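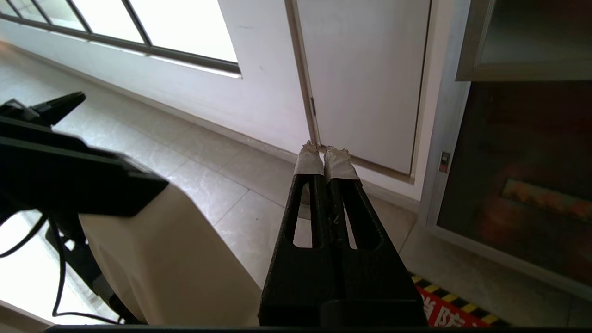
Kanokwan Chaiyaporn asked that the tiles be dealt with before the windows, as the grout had been her tenants' main complaint since April and she did not want it pushed to the end of the meeting again. Agreed. The order of items was changed.

Vesten House - ground floor rooms
Minutes of the meeting held Aug 9, 2019

Present: Kazimiera Sowa (chair), Kanokwan Chaiyaporn, Suleiman Ekpo, Hélder Magalhães
Apologies: Tonantzin Xolalpa
Minutes taken by: Suleiman Ekpo

1. Minutes of the last meeting
Approved with one correction. Under item 4, "east hall" should read "east room."

2. Floor tiles
Hélder had received a quote from Gisard for cleaning and sealing the grout in all the ground floor rooms. The price is 1,330 and covers labor and sealer. Moving furniture is extra. Kanokwan asked if the work could be done one room at a time. Hélder said it could, but Gisard would charge for each visit.

Kazimiera said the light-colored tile shows every mark near the doors and that sealing the grout would not change that. She suggested longer mats. Suleiman had priced mats from Wannasri at 80 each. Hélder was against mats that run over a door swing - the last ones bunched up and had to be thrown out.

Decided: accept the Gisard quote, all rooms in one visit. Mats to be looked at again once the sealing is finished.
Action: Hélder to confirm with Gisard and ask how long the floor has to be left before people walk on it.

3. Windows and daylight
Tenants on the window side have asked for blinds. The glare is worst in the morning and people have been taping paper to the glass, which leaves marks. Kanokwan would like roller blinds that can be worked from the floor without a ladder. Kazimiera asked that nothing be drilled into the metal frames until the warranty has been read. Nobody present had a copy.

Tonantzin had sent a note in favor of film on the glass instead of blinds. The meeting did not want to rule this out, but Suleiman said film would make the rooms darker in winter.

Decided: no order yet.
Action: Suleiman to find the window warranty. Tonantzin to get a sample of the film.

4. Doors
The white doors were last painted by Ridex. Two of them stick at the top in humid weather and one hinge squeaks. Hélder will oil the hinge himself. Kazimiera asked that the sticking doors be planed and touched up with the same paint; there is a part can in the storage closet, label missing.

Action: Hélder to do the hinge and ask Ridex for the paint color.

5. Walls and baseboards
Scuffs along the baseboards to be wiped down before Gisard comes. Kanokwan will let the tenants know they need to lift cables and bags off the floor. Notice to go out at least six days ahead.

6. Other business
The key deposit stays at 40. Kanokwan asked for a second key to the storage closet. Agreed.

Next meeting to be set when Gisard has given a date.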